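Bench Notes: Before You Teach a Robot Arm Anything

Everyone selling a learning system says the same thing: just show it some examples. Stunetti says 100 will do. Stiseck says 1,000, but theirs are simulated, so they cost you only time. I have used both in simulation and I don't believe either number. These tips are for people about to spend their January finding out.

1. Fix the bench first
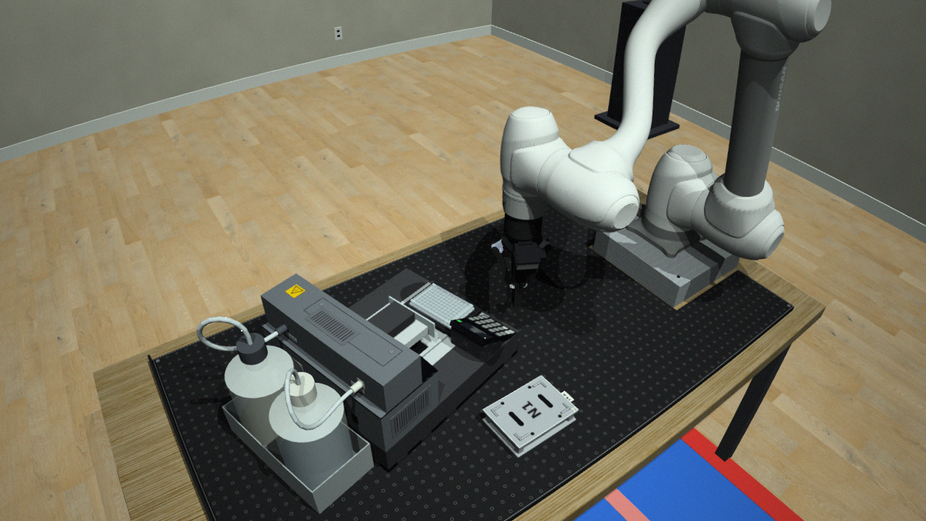

Good examples start with where things sit. If you collect one batch with the bottles in one spot and the next batch with them a hand's width over, write it down, or you'll be arguing about it in March. Simulated benches tempt you to skip this because everything snaps back on reset. Put a name on each station. The plate fixture near the table edge says N1 in big black letters, and our log says N1 too. Before that it said "the front one," and Zhuoran Yan and I had different ideas of front.

2. Change one thing at a time

The sales pitch says to randomize everything: light, colors, camera, floor. Maybe. I've seen a lot of pretty rugs go into training and not much come out. Start with the starting pose of the arm and leave the rest alone until you can tell what helped. Tubing is worth a second look, too. Ask whether yours bends when it's touched or is just painted scenery. 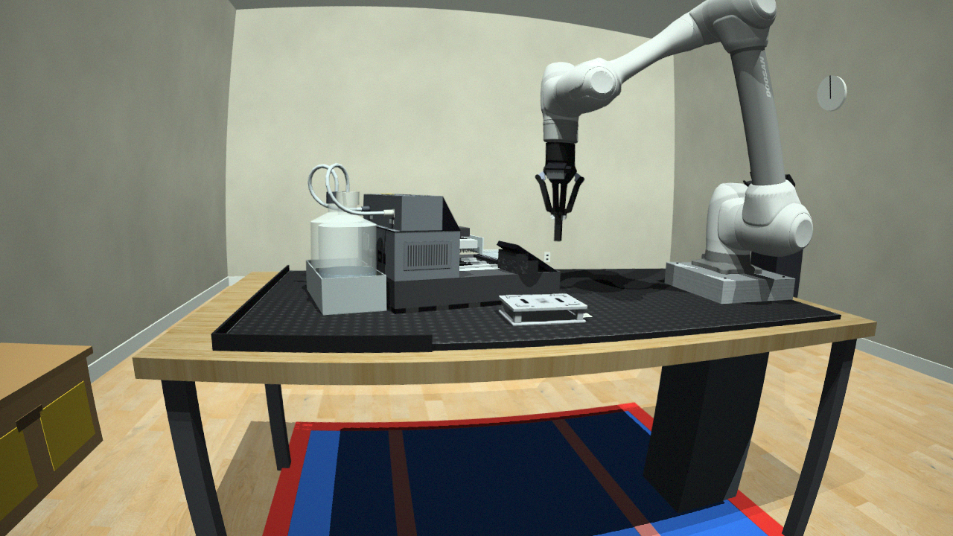 3. Throw runs away

If you paused to think halfway through, dump the run. The system will learn the pause. I keep 3 out of 4 on a good day. Guo's guide says to keep the failures and label them, which sounds fine until you're the one labeling.

Watch your fingers as well. Decide whether every run begins with the gripper open or closed and stick to it. 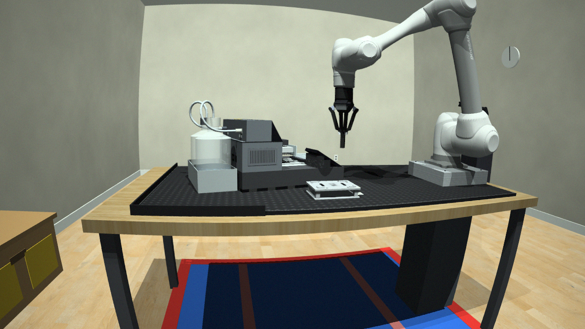 Gripper open over the middle of the bench, Doosan arm, simulated.

4. Don't trust the score

A high score in simulation tells you about the simulation. Try it on a real bench before you tell your boss.

Shares: 100

Comments (3)

Gebremedhin Demissie
Agree on pauses. We kept ours and the arm stops to think over every plate.

Zhuoran Yan
For the record, my front was the correct front.

Pratik
How long does one run take you? Mine are way too slow.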